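Predura Manipulation Programme
Minutes of the Demonstration Gathering Working Group
Held at the Lunport office, Dec 29, 2019

6 min read
16 shares | 2 comments

Present: representatives of the Lunport recording team, the Bråten training team and the Mestalitz hardware workshop. The recording team took the chair. The training team joined by telephone.

1. Minutes of the previous meeting

The minutes were accepted with one correction. Under the item on storage, "deleted" should read "set aside". No episode has been deleted from the shared store, and the group confirmed that this remains the rule.

2. Matters arising

The workshop reported that the spare fingertips had been sent to Lunport and fitted. The old pair has been kept for comparison. The question of who pays for carriage between Mestalitz and Lunport was left open and will be taken up with the programme office.

The training team asked whether the written guide for operators had been brought up to date. The recording team replied that the section on starting positions had been rewritten, but that the section on failed attempts had not. See item 5.

3. Progress of recording

The recording team reported 123 accepted episodes for the tissue task since the last meeting. A further 20 were set aside for review. Of these, 16 were set aside for faults in the joint readings, and the remainder for disagreement between reviewers over whether the task had been completed.

The training team noted that the accepted episodes were of good length and that the pauses at the start, raised at the previous meeting, had been trimmed. It was less content with the spread of starting positions. In too many episodes the packet lies near the middle of the working surface, and a model trained on them may learn to reach for the middle whatever the wrist camera shows. The recording team accepted the point. It was agreed that the packet should be turned and moved between episodes according to a written list, and that the operator should not choose the position.

There was some discussion of the working surface. The marble is glossy and takes a strong reflection from the window. The workshop offered to supply a matt cover. The training team preferred to keep the bare stone for part of the set, on the grounds that a model which has only seen dull surfaces will be of little use elsewhere. It was agreed to record on both and to mark each episode accordingly.

4. Review of the tissue task

The group considered the point in the task at which the gripper has closed on the tissue and the tissue is drawn out of the packet. The training team regards this as the most useful part of each episode and the part on which operators differ most. Some pull in one steady movement. Others pull a short way, stop, and pull again. Both are allowed under the present guide.
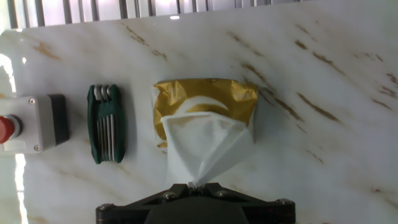
5. Labelling of episodes

The training team proposed that each episode be divided into four stages: approach, grasp, pull and release. The labels would be added after recording by a reviewer and checked by a second reviewer. The recording team supported the division but asked for a plain rule on where the grasp ends and the pull begins. After discussion the following wording was adopted:

"The pull begins at the first movement of the arm after the fingertips have closed on the tissue. Movement of the fingertips alone does not count."

Episodes in which the whole packet is lifted or dragged will be labelled as failed and kept. The same applies where the tissue tears. The training team asked that operators should not try to rescue a failed attempt within the same episode, as the recovery movements have proved hard to label. Operators should release, return the arm to its starting position and end the recording.

The recording team asked whether a failed attempt counts towards an operator's total for the session. It was agreed that it does.

6. Objects on the working surface

The training team asked that some episodes include objects which play no part in the task. It was agreed that ordinary items such as a folding hex key set may be left out beside the packet, and that their positions should vary. Tools must be folded. Nothing is to be placed between the operator and the stop button, and the control box is to stay within reach at all times.

The workshop asked that the control box be treated as fixed equipment and not moved from session to session for the sake of variety. Agreed.

7. Light

The recording team reported that daylight through the blinds changes a good deal over a session. A proposal to record only with the blinds closed was not adopted. The state of the blinds will instead be entered in the session sheet at the start and again whenever it is altered. The workshop will lend a lamp for evening sessions.

8. Actions

Recording team: write the list of packet positions and send it to Bråten for comment.
Recording team: rewrite the guide section on failed attempts in line with item 5.
Training team: review the episodes set aside and return a decision on each.
Workshop: supply a matt cover and one lamp to Lunport.
Workshop: check the gripper screws for tightness before the next block of sessions.

9. Any other business

The training team gave notice that it will ask for a second soft-package task in the new year. A short paper will be sent out beforehand.

10. Next meeting

To be held in February at Mestalitz. The workshop will take the chair.

Related items
Guide for operators: starting positions
Session sheet and how to fill it in
Mestalitz workshop: fingertip replacement
Minutes of the previous meeting (corrected)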